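About Stekach

Print this page | E-mail this page

Stekach tests and repairs small-bore water fittings for homes, rental buildings and school kitchens. The company is based in Skindmont and operates from a single building with a workshop on the ground floor and offices above it. It was set up by Margareta Bratu, who had worked as a pipe inspector and wanted a shop that would take in single parts as well as full pallets.

The work falls under two headings. Bench testing covers faucets, shutoff valves, supply hoses and drain assemblies. Each part is logged on arrival, cleaned, mounted on a test stand and put through a pressure hold followed by a flow reading. Repair covers the same parts when a replacement cartridge, seat or gasket can be obtained or cut. Parts that fail a second pressure hold are returned unrepaired with the test record attached.

Customers receive a written report for every part. The report gives the inlet pressure, the length of the hold, the pressure drop and the name of the technician. It does not give a pass or fail grade unless the customer has supplied a limit. Building managers usually have one in their maintenance plan. Homeowners usually do not, and for them the report includes the limit printed by the maker of the part, where one can be found.

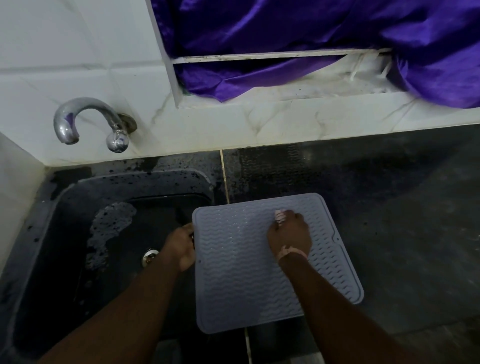 Water hardness in the Skindmont area varies from one side of town to the other, and scale is the most common cause of failure in the parts we receive. For this reason the intake form asks for the street where the part was installed. The readings are kept in a log started by Margareta Bratu in the first year of the company. It now holds 2999 entries. Extracts are available on request to plumbers and landlords. Street names are included in the extracts and house numbers are removed.

Stekach has 13 employees. Six work at the test stands, three handle repair, and the rest cover intake, shipping, purchasing and accounts. Technicians are trained in house. The training period ends with a set of blind tests, in which the trainee measures parts that have already been read by a senior technician and the two sets of figures are compared.

In November the company took over the gasket cutting business of Jafarzadeh, a supplier we had bought from for many years. The cutting table and the die library have been moved to our workshop. Former Jafarzadeh customers can order under their old part numbers, which remain valid. Drawings for parts that were never given a number should be sent with the order.

Pressure gauges are calibrated by Trernine, an outside laboratory. Certificates are filed by gauge serial number, and a copy can be added to any report if this is asked for at intake. It cannot be added once the report has been issued.

Parts may be dropped off at the ground floor counter or sent by mail. Please drain hoses and traps before packing them, and put loose screws in a separate bag marked with your name.

Share | 6 shares | 3 comments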